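Fri 17 September
by Przemysław Makowska

So I finally sat down with the spreadsheet last night (tea, biscuits, mild dread) and worked out what a second arm for our little lab would cost us. The arm is the easy bit to price! You get a quote from Curix, you get a quote from Drondau, you pick the one whose salesperson calls you back. Everything around the arm is where my numbers went wrong last time, and I'd like to do better.

Take cables. I had budgeted zero for cable management on the first setup, and I've been paying for it in annoyance ever since. A loop hanging over the work area is one more thing to bump, and every run has to be planned with it in mind. The overhead cable carrier from Gurkitz is on the list this time, along with proper strain relief, and I don't care that it looks like a luxury next to the other lines.

Then there's the stuff the arm picks up. Toy kitchen things are cheap, so I kept leaving them out of the budget, and then I'd buy a few more, and a few more after that... I went through the receipts and toys, dishes and spares came to $1,415. For plastic food! I like the variety, and a ketchup bottle is a very different grab from a strawberry or a slice of orange, but it gets its own line now.

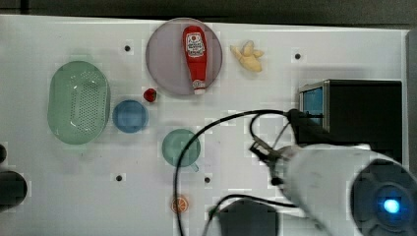
Should you buy the spare gripper fingers at the same time as the arm?

Order them together if the budget can stand it, because a separate order later means a second shipping charge and a bench sitting idle while you wait.

I learned that one the slow way. Our first replacement set took 6 weeks to arrive, and I spent a good part of that time tidying shelves and feeling sorry for myself. For the new bench I'm putting down three sets up front.

Tables are the other thing I've changed my mind on. Engebretsen does a nice heavy one, and I've set aside $1,000 for it, delivery included. I did look at reusing an old desk from upstairs, but it wobbles if you lean on it, and I don't want to chase wobble for months.

The whole plan goes in next week, and if it's approved we should be able to order in November. I still have to get a second quote on the carrier, and measure the doorway for that table.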